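Por que o algodão é fresco e a lã é quente?
Uma viagem pelos fios da nossa roupa
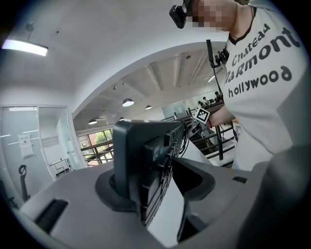
Revista Vorby para Crianças, n.º 406, página 4

Quando você veste uma camiseta de manhã, você veste uma planta. Parece brincadeira, mas é verdade, se a camiseta for de algodão. O algodão cresce num arbusto. Depois da flor vem uma cápsula verde, do tamanho de uma noz. Quando a cápsula fica madura, ela se abre, e de dentro sai uma bola branca e macia. Essa bola é feita de muitas fibras finas que crescem sobre as sementes.

Uma fibra sozinha é muito fraca. Você pode fazer uma experiência em casa: pegue um pedaço de algodão da farmácia e puxe devagar. Ele se desfaz logo. Agora pegue outro pedaço, puxe um pouco e torça ao mesmo tempo com os dedos. Aparece um fio! Puxe outra vez. O fio torcido aguenta muito mais, porque as fibras ficam apertadas umas contra as outras. Isso se chama fiar.

As pessoas fiam há milhares de anos. Antes das máquinas, usava-se um fuso, que é um pauzinho com um peso na ponta. O fuso girava e torcia o fio.

Depois de fiar, é preciso juntar os fios para fazer um pano. Existem 2 maneiras muito usadas. Na tecelagem, os fios se cruzam: um passa por cima, outro passa por baixo, como numa cesta. Na malha, o fio faz pequenas argolas, e cada argola segura a outra. A camiseta é de malha, por isso ela estica quando você passa a cabeça. Muitas camisas com botões são de tecido cruzado e esticam pouco.

E a lã? A lã vem da ovelha e tem fibras onduladas, como molas pequenas. Entre as ondas fica preso muito ar. O ar parado não deixa o calor do corpo fugir depressa. O algodão tem fibras mais lisas, e uma camiseta fina guarda pouco ar. Ele também bebe o suor da pele, e quando o suor seca no tecido, nós sentimos fresco.

Para fazer uma só camiseta gastam-se, com a água das plantas, mais de 2.000 litros de água. Por isso é bom usar a roupa por muito tempo. Uma camiseta que ficou pequena pode servir para um primo, ou virar pano de limpeza.

Palavras novas
Fibra: pelo muito fino, de planta ou de animal.
Fuso: instrumento para torcer o fio.
Cápsula: fruto do algodoeiro.

No próximo número: de onde vem a cor azul das calças?

Texto: Grigaitė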